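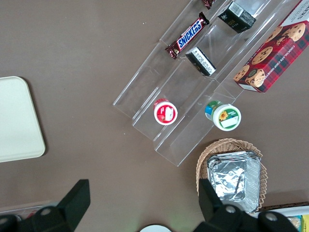
Ataberk Toprak reports that his wrist camera finds the shelf perfectly well in simulation, then on the real bench the depth comes back with holes wherever there is clear acrylic, and the planner happily drives a finger through the front lip of a tier. He asks whether to change the camera or the software. Change the software first. The steps are the ones we use in the Gelis stack, and they need no new hardware.

Before you start

You need a hand-eye calibration you trust, the dimensions of the rack, and a recording from the wrist camera to test against. Ours has 651 depth and colour pairs. If your calibration is older than your last gripper change, do it again now. Everything below assumes it is right.

Step 1. Stop asking depth to find the rack

Clear plastic gives you the table behind it, or a reflection, or nothing. Filtering won't bring back a surface the sensor never measured. Measure the rack with a ruler and build it as a set of boxes: one per tier, plus one thin box for each front lip. The lips on ours slant, so the boxes are a bit bigger than the real thing. Leave them that way.

Save it as rack.yaml and load it in the planning scene as a fixed object.

Step 2. Place the model using the edges

Run the line detector on the colour picture and keep only the long straight lines. Match these against the edges of the model, starting from the last known pose. A rack standing diagonally to the camera is fine, and so are items on it, as long as enough of the tier edges show between them.

Reflections of the edges on the table will also come through as lines. Reject any line that only fits if the rack sits below the table plane. With that check in, 78 of our first 157 test placements still had to be looked at by hand. Cường Lâm then raised the minimum line length to 58 pixels and most of the bad ones went away.

Step 3. Mask out the gripper

If the fingers are always in view, render them from the joint state and remove those pixels before segmentation. Grow the mask by a few pixels. Do not use a fixed mask painted by hand, it will be wrong as soon as the fingers open or close.

Step 4. Segment the items, then fit simple shapes

Boxes get a box, round tubs get a cylinder. Candy bar wrappers are more awkward: the crimped ends are flat and the middle is not, so fit the middle and ignore the ends. Foil trays have the opposite trouble to acrylic, plenty of depth points and half of them wrong. Take the median height over the whole mask.

For tubs, check which way the axis points before you choose a grasp. One lying on its side needs a different approach from one standing up, and a classifier that only says "tub" will not tell you.

Step 5. Plan with two margins

Set the clearance to the rack larger than the clearance to neighbouring items. In the config:

margin_fixed: 12 mm
margin_item: 4 mm

Approach from above where you can, and lift straight up until the fingers are clear of the lip before any sideways move. Diệp Mạc wanted the lift and the sideways move blended to save time. We tried it -- it clips the lip on the upper tiers.

If the planner finds nothing, try the next item. Do not lower margin_fixed to get a path.

Known problems

Items partly out of view get shapes that are too small. Move the wrist and look again before grasping. Labels turned away from the camera are still not handled.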